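Minutes of the progress meeting, Ondar light rail extension

Present: Daryna Semeniuk (chair), Mareike Ackermann (minutes), two representatives of the contractor Usano, one of the track supplier Edine.

1. Minutes of the last meeting
Accepted with one correction: the depot road is 307 metres long, and the drawing must show this.

2. Track works
Usano reported that 1259 metres of track are laid between Ondar depot and Tymoshchuk stop. The next section waits for the rails from Edine. Ms Semeniuk asked for a delivery plan in writing.

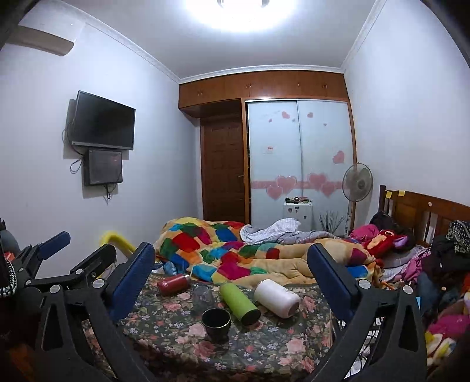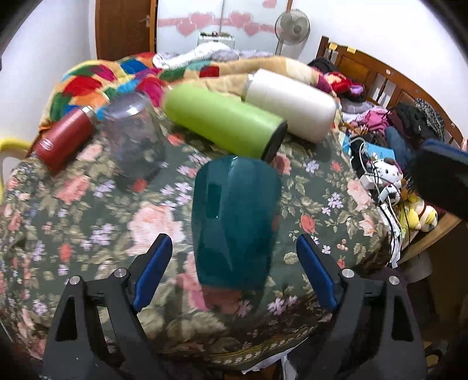 Drinkware on the floral cloth

Ondar, 2025-01-19

3. Tymoshchuk stop
The platform edge is ready on the north side. On the south side the drainage pipe lies too high and must be moved before concreting. Usano will pay for this work - the contract is clear on the point.

4. Bus replacement
During the closing of the crossing, up to 2000 passengers a day will need the bus. It was agreed to run 4 buses in the morning peak. Ms Ackermann will send the timetable to the bus operator.

5. Other matters
The test runs stay planned for April. Edine asked whether night work is allowed near the school - answer to follow.

Action: D. Semeniuk, item 5. M. Ackermann, items 1 and 4.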